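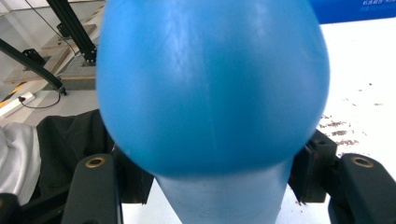
Questions about descaling and water hardness, collected from the Kenmont and Rallville supply areas. Last revised in July. Prices are left out because they change too often to keep up with.

## Water hardness

**What does "hard" mean on my water report?**

It refers to dissolved calcium and magnesium, given as milligrams per litre of calcium carbonate (mg/l CaCO3). Some reports use German degrees (°dH) or French degrees (°fH) instead. One German degree equals 17.8 mg/l and one French degree equals 10 mg/l. Older dishwashers often use Clark degrees, where one degree is 14.3 mg/l.

**How hard is the water here?**

Rallville is supplied from a reservoir and is soft. Most of Kenmont is supplied from boreholes in chalk and is hard to very hard. The streets between the two are on a blended supply that changes with demand, so a reading taken in spring may not hold in late summer. Test again before you change any settings.

**Is the scale harmful?**

Not to drink. It is mostly calcium carbonate. The trouble is to do with heat transfer and blocked parts: a scaled element takes longer to warm the same water, runs hotter on its surface, and fails sooner.

**Are test strips good enough?**

For setting a dishwasher, yes. Strips read in bands, and a band is all the dial on the machine can use. For sizing a softener use a drop-count titration kit. Run the cold tap for a minute first, and don't sample from a tap fed by a loft tank.

**My strip changed colour again after I put it down. Which reading counts?**

The one at the time printed on the packet. Strips go on developing as they dry and a late reading will be too high.

## Choosing a descaler

**Which acid should I use?**

Citric acid for most kettles, shower heads and coffee machines. Sulphamic acid for heavy scale on stainless steel. Lactic acid where the maker of the machine asks for it. Vinegar works, slowly, and the smell stays in rubber seals for several fills.

**What strength of citric acid?**

Between 50 g and 60 g per litre of warm water will deal with ordinary kettle scale. Going stronger gains very little. Do not boil a citric acid solution on heavy scale: calcium citrate is less soluble in hot water than in cold, and it comes out as a white sludge that is harder to shift than the scale was. Hand-warm is enough.

**Powder or liquid?**

Powder is cheaper and keeps for years if dry. Liquid is easier to measure. Check the label on a liquid for added dye or scent before using it in anything that makes drinks.

**Is Gulto the same as plain citric acid?**

No. Gulto is a blend of citric and sulphamic acids with a colour indicator that fades as the acid is used up. It is sold in sachets, one sachet to two litres. If the colour goes within the first few minutes, there is more scale than one dose can dissolve; drain and repeat.

**Can I mix two descalers?**

Don't. Use one, rinse, then use the other if you must. Never use any descaler with bleach or with a cleaner that contains bleach. Acid and bleach together release chlorine gas. This includes many bathroom sprays and most thick toilet cleaners, so rinse the area well if one has been used earlier in the day.

**Which surfaces should be kept clear of acid?**

- Marble, limestone, travertine and terrazzo
- Aluminium, including the inside of many moka pots
- Zinc plating and galvanised parts
- Worn chrome, where the metal beneath is exposed
- Enamel baths, unless marked acid-resistant
- Cement grout, beyond a brief contact

Natural stone will etch in seconds. A dull ring on a marble worktop is missing stone, and it can only be polished out.

## Kettles and coffee machines

**How often should a kettle be descaled?**

Every 4 weeks on the Kenmont supply with daily use. Twice a year is plenty in Rallville. Go by what you see: once the element plate is fully covered, it is overdue.

**There are flakes left after descaling. Should I scrape them off?**

No. Scraping marks the steel and new scale takes hold in the scratches. Repeat with fresh solution. Loose flakes can be rinsed out with cold water.

**How do I descale an espresso machine with a boiler?**

Follow the maker's procedure if there is one. Some makers ask owners not to descale at all and would have the boiler opened at service instead. Scale that comes loose in a boiler can lodge in a valve or flow restrictor, and a machine that worked before the treatment may not work after it. If the machine has not been descaled for several years, have it serviced.

**What about the Nägeli machines?**

The Nägeli bean-to-cup models run a fixed descaling cycle that cannot be skipped part way. Have the full amount of water ready before you start. The Nägeli 607 stops with the tank light on if the rinse water runs short, and will stay there until the tank is refilled and pushed fully home. Switching off at the wall does not clear it -- the cycle picks up from the same step when power returns. Remove the filter cartridge first. Acid ruins the resin.

**Do jug filters prevent scale?**

They reduce it. The resin swaps calcium for hydrogen ions and is spent sooner in hard water than the counter on the lid suggests, as most counters go by time or by number of fills. Test the filtered water with a strip now and then.

## Dishwashers and washing machines

**Do I still need salt if I use all-in-one tablets?**

In very hard water, yes. The tablets contain agents that hold calcium in the wash water, but they do little for the final rinse. Salt recharges the softener built into the machine. Use granular or tablet dishwasher salt. Table salt often has an anti-caking agent that can clog the resin bed.

**Glasses come out cloudy. Is it scale?**

Wipe one with vinegar. If it clears, it is scale, and the hardness setting is too low or the salt has run out. If it stays cloudy, the glass is corroded, which comes from soft water, high temperatures and too much detergent. Corrosion is permanent. The two faults need opposite settings, so do the test before turning the dial.

**Should citric acid go in the washing machine?**

An empty hot wash with citric acid, a few times a year, is common practice. Check the handbook first: some makers advise against it on account of the rubber hoses and door seal. Correct detergent dosing for your hardness band does more good.

## Whole-house softeners

**What size do I need?**

Multiply daily use in litres by hardness in mg/l, then by the number of days wanted between regenerations. Divide by 1,000 to get grams of hardness, and choose a unit rated above that figure. Take 3,000 litres of use between regenerations at 300 mg/l: that is 900 g. A unit rated at exactly 900 g would be undersized, as capacity falls with age and with low salt doses.

**Can I drink softened water?**

Most people fit a separate unsoftened tap in the kitchen. Sodium rises in step with the hardness removed. Anyone on a low-sodium diet, and anyone making up baby formula, should use the unsoftened tap.

**Do magnetic or electronic devices work?**

Results are mixed. They do not remove calcium, so a test strip will read the same before and after. If you fit one, compare the scale in the kettle over several months, with no other changes.

## Disposal

**Can used descaler go down the drain?**

Household amounts, yes, with plenty of cold water. Let the fizzing stop first. If the house is on a septic tank, neutralise larger amounts with bicarbonate of soda until no more gas comes off, adding it a spoonful at a time in an open bucket.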